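Home | Kitchen | Workshop | Cleaning | Odd Jobs | Archive

Tidying a Dressing Table 200 Times: Tips for the Patient

11/11/19
By Rattana Phuthong

My sister-in-law thinks I have taken up housekeeping. I have taken up putting a bottle back on a table, over and over, with a gripper in each hand, so that a learning system at Nallosis can one day do it while I sit down. The Kalta set wants 3,000 examples. I have given it 368, and 22 of those were thrown out for what the reviewer called "hesitation." Here is what I'd pass on.

Pick a table with knee room. You will bump it anyway.

Push the stool in before you start and leave it in. If it wanders between takes, somebody has to go back and sort them.

Change the layout every few takes. Swap the tall bottle and the short one, turn things sideways, lay something flat. A tidy person will put everything back in the same spot by instinct, and then the system learns one spot.

Go slower than you would at home. Close the jaws, wait a beat, lift. Small flat things like tweezers are misery, so do them early while you still have a sense of humor.

Keep the marker cubes clean and don't cover them with your sleeve. I lost most of an August afternoon to a cardigan.

Mind the cables. Duangjai Paisan tapes hers down in one line and is smug about it, with cause.

Write down the bad takes as they happen. By lunch they all look like the same bottle.

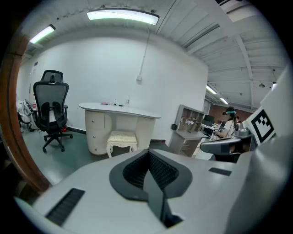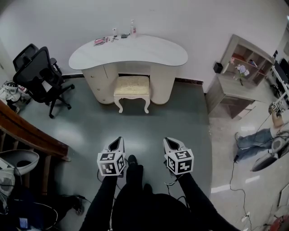 The white desk with its little stool, from two viewpoints.

Reading time: 2 min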